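**Shared laundry rooms: proposed change to detergent storage**

**Stindine_Office** — February 6, 2021

Residents of the Juška building are advised that the management office is reviewing the rules on personal items kept in the laundry rooms. Under the proposal, detergent, softener and stain remover would be removed from the rooms at the end of each day. Comments are invited in this thread before a decision is made.

**unit157**

I wish to register an objection. Residents on the upper floors carry heavy loads down two flights of stairs, and leaving a box of powder on the machine is a reasonable convenience. 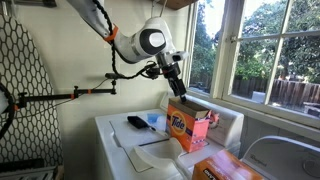 *Detergent box on a top-loading washer, small laundry room.*

The present rules, adopted in November, permit one container per household. I see no grounds for withdrawing that permission so soon.

**numport_tenant**

I respectfully disagree with the previous post. Powder spilled on the lid hardens and finds its way into other people's clothing. Our former building, managed by Drusico, required everything to be taken away after use, and the rooms were noticeably cleaner.

**hallway9**

Could the office consider shelving? I obtained a price of $300 for a wall unit with 9 compartments, installed. The cost could be met from the coin receipts.

**unit157**

Shelving would be acceptable to me, provided the lower compartments are reserved for those who cannot reach the upper ones.

**numport_tenant**

I would support a trial only. Unlabeled containers should still be discarded.

**Stindine_Office**

The office thanks all contributors. The shelving quotation should be sent to us in writing. The current rules remain in force until further notice — containers must be closed and marked with the unit number.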